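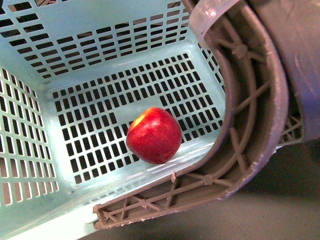 A red apple in a mint-blue basket.

Filed under: Kitchen Notes, Fall
3 min read

My apple butter finally set up right, so I'm calling October a success. I've been trying since my first fall on Pumley Road and it has always come out either like soup or like roofing tar. The trick (for me anyway!) was leaving the lid off and going low and slow, 11 hours in the crockpot overnight. I got up twice to stir it and the whole house smelled like cloves, which the dog found very exciting.

I used 6 pounds of apples, mixed kinds, whatever the Saturday stand had in the seconds bin. Peel them or don't. I didn't, and I ran the stick blender through it at the end. One cup of brown sugar was plenty, plus cinnamon, a little salt and a good glug of cider vinegar. If you want it darker, spread it in a roasting pan and give it about 40 minutes at 300 degrees, but keep an eye on the corners.

A few of you wrote in to ask about canning it. I freeze mine in half-pint jars with some room at the top, and last year's batch was still good in March on pancakes. It's also great stirred into oatmeal, or on a grilled cheese with sharp cheddar – try it before you make that face.

Next time, squash. I have so much squash.

Like what you're reading? Sign up and get Kitchen Notes in your inbox every other Thursday. Unsubscribe anytime.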